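**Ticket 556: Golden Boot table shows the wrong leader on the Kemum league site**

Opened 6/14/26 by Akua Mensah, league media desk
Assigned to: Nkrumah Addo
Status: resolved, one small follow-up open 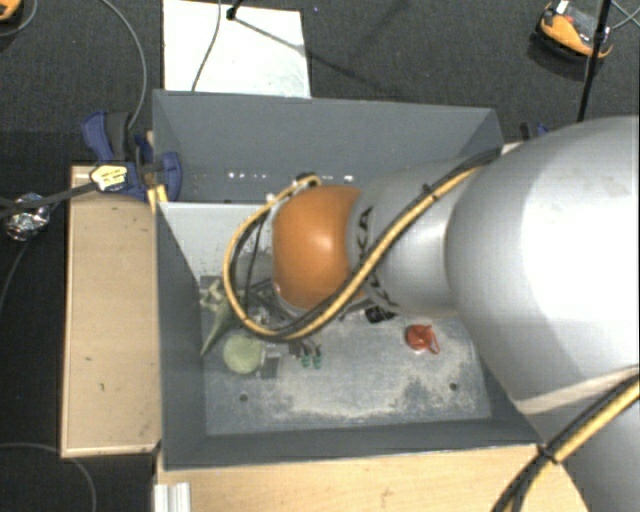

Hello Nkrumah, and sorry in advance for the length of this one, but I wanted to get it all down while it's fresh and before the phone starts again.

The scoring chart on the public site has Ekow Annan in second place with 18 goals. He has 19. I know he has 19, his club knows he has 19, and his mother has now called the desk to let me know she knows it too (she was lovely about it, to be fair). Inmaculada Ortuño from Chidiac tells me their printed matchday program took the number straight off our feed, so it's wrong there as well. With one round left and the boot going to whoever finishes on top, you can imagine how people feel!

What I see:

- Player page for Annan: 19 goals
- Golden Boot table: 18 goals
- Match report, Wokel v Ganska: the goal in the 57th minute is credited to Annan
- Live feed for the same match: the goal in the 57th minute is an own goal

I cleared my browser, tried my phone, and tried the old laptop in the press room. Same thing on all of them.

Akua

---

**Reply, Nkrumah Addo**

Hi Akua, thank you, and please never apologize for a long ticket. The short ones are what cost me my evenings.

You've pretty much found it yourself. The goal first went in as an own goal by the Ganska center back, and then the goals panel looked at the replays and gave it to Annan, quite rightly in my opinion, as his shot was on target before the touch. The correction was saved to the match report and to his player page. The Golden Boot table doesn't read from either of those. It reads from a nightly total, and the nightly total only looks at goals entered on the day of the match. A correction made later slips right by it.

Could you check two things for me when you get a minute?

1. On the correction form, is the "recount season totals" box ticked?
2. Is the panel's note attached, or only typed into the comments?

Nkrumah

---

**Reply, Akua Mensah**

The box is not ticked. I don't remember ever seeing that box, and I've been filling in this form for 5 seasons, so either it's new or I need stronger glasses. The panel's note is typed into the comments. Araba Nartey put it in from the ground and she says the attach button was gray and wouldn't let her press it.

I ticked the box and saved. The table still says 18. Should I wait for tonight's run, or is there some way to hurry it along? Ekow's club is doing an interview with him this afternoon and they'd really like the graphic behind him to be right.

---

**Reply, Nkrumah Addo**

The box is new as of the last update, so your glasses are fine. It should have been in the release notes and it wasn't, and I'll own that one.

I started the recount by hand. It stopped halfway with this:

```
recount: season totals
matches read: 50
error: scorer changed, no panel document attached
recount halted, table left as it was
```

So the two problems are really one. The recount won't accept a changed scorer unless there's a document behind it, and the document couldn't be attached because the button stays gray for anyone logged in with a matchday account. Araba was on a matchday account. I've switched that permission on for her and for the rest of the ground staff.

Araba, if you're reading along, would you try the attachment again? A PDF or a photo of the signed sheet will do.

---

**Reply, Araba Nartey**

Done! The button worked the first time. I attached the signed sheet as a PDF and left my typed comment where it was, in case somebody wants it later. I also noticed the live feed for that match still says own goal. Should I change that by hand, or will I break something?

---

**Reply, Nkrumah Addo**

Please leave the feed alone for now, and thank you for asking first. Once a match is closed the feed is locked, and editing it by hand makes the clock jump around in a very odd way.

Second recount finished without errors. The table now has Annan on 19, level at the top, listed first on fewer minutes played. I also sent a fresh copy of the table to Chidiac. The printed program is past saving, but Inmaculada says they'll run a correction in the next one.

---

**Reply, Akua Mensah**

I see 19 on my screen, my phone and the old laptop. I called the club and they had it up before the interview started. I called his mother too.

Fine to close from my side. Thank you both so much.

---

**Closing notes**

- Cause: late scorer correction saved without a recount or an attached panel document
- Fix: attachment permission added for matchday accounts, document attached, recount run by hand
- Still open: own goal text in the locked live feed, Wokel v Ganska (Nkrumah)
- Release notes to be updated with the new box on the correction form (Nkrumah)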